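Cleared out the snack drawer before the move to Gistby. It had gotten to the point where it wouldn't close.

Anything past its date went in the trash. 11 things, mostly crackers.

Chocolate got its own bag — it melts in the car and I don't want it on everything else.

The small stuff is the slow part. Wrapped candy slides under whatever you put it next to and you find it again in spring.

Kept one lollipop. Not sharing.

Everything left is on the patterned table now. A detergent carton is the only box I haven't filled, so the candy may end up traveling in that, in a zip bag so it doesn't taste like soap.

Kitchen shelves next, at 3.
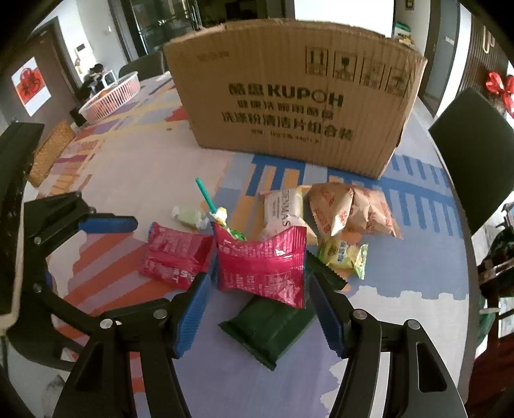

Small snacks and candy, with the brown KUPOH box behind them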